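Kelico Teardown Challenge

Friday, November 1, 2024
By Gráinne Costello

The Kelico Teardown Challenge is a student robotics contest held every July in Ruterham. Teams program a robot arm to take apart a desktop computer and, in the senior division, to put it back together. The first half is widely considered easier. It is named for Kelico, a local office supplier that had a storeroom full of retired computers and a strong wish to have its storeroom back.

The contest began as a project in Malachy Corrigan's evening robotics class, where students had been stacking foam blocks and were getting rather good at it. Corrigan took this as a sign that the blocks were too easy. His replacement was an office tower with the side panel off, and the class average fell sharply. The first public contest drew 3 teams, one of which withdrew after its arm picked up its own power cable and would not be talked out of it.

Rules

Each team gets 22 minutes at the bench and starts with 800 points. Points are lost for bent pins, dropped screws and any use of human hands, including what the rulebook calls "encouraging taps." Arms may be bought or homemade, but the control software must be the students' own work. A team may stop the clock once to consult its notes — the rulebook does not require the notes to help.
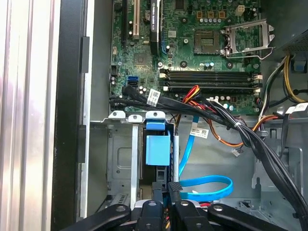
A gripper at work in an opened tower, with the CPU socket and all four memory slots empty.

Cables

Rigid parts follow a plan fairly well. Cables do not, and most of the strategy in the contest concerns them. A wire pushed aside by one finger tends to come back and meet the other. Zubaida Soomro's team, known as Darov, won the senior division by moving each bundle twice, on the theory that the first move never counted. Rival captain Tadhg Doherty called the method "housekeeping" and adopted it the following year.

Judging

The head judge is Pádraig Ó Riain, a retired repair technician who inspects every socket with a magnifying glass and is not known to have rounded a score up. Appeals must be made in writing within 10 minutes. The Kruger Cup, a dented case fan on a walnut base, goes to the senior winners, who are expected to dust it.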